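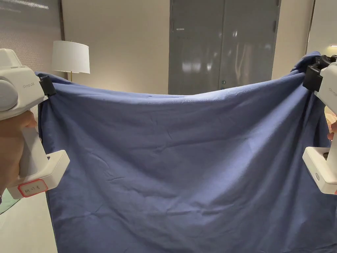

FOR IMMEDIATE RELEASE – 28 Sep 2021

Drikance opens sheet and blanket folding service in Tornau

Drikance, the household linen firm, today opened its fold-and-store counter in Tornau. Bed sheets, blankets, duvet covers, tablecloths. Bring them in clean, pick them up folded flat and banded, ready for the shelf.

Large pieces are the main business. A double sheet is hard to manage in a small apartment – no floor space, corners slip, one side always ends up longer. At the counter each sheet is held by its top corners, shaken out, matched edge to edge and folded to one of three shelf sizes. Fitted sheets too, elastic tucked in.

A trial began in June at the Bélanger building, with 68 households signed up. In all 998 pieces were folded. Plain sheets were the most commmon item, followed by duvet covers. Customers asked for smaller bundles and for pillowcases to be kept with the matching sheet, both are now standard.

Prices start at 11 for a bag of up to six pieces, 23 for a full household set. Same-day pickup for bags left before noon. No ironing at this stage – light creases will stay in, and customers who want pressed linen should say so at drop-off so the bag can be passed to a laundry.

Storage is offered with the Drarico shelf box, a flat lidded box sized to the folded bundles. Sold seperately, three sizes, label holder on the short side.

Please note: linen must be fully dry. Damp pieces will be handed back unfolded. Wool blankets accepted, electric blankets not.

The counter is open mornings and late afternoons, closed on public holidays. Press questions and requests for price lists to the Drikance office in Tornau.

ENDS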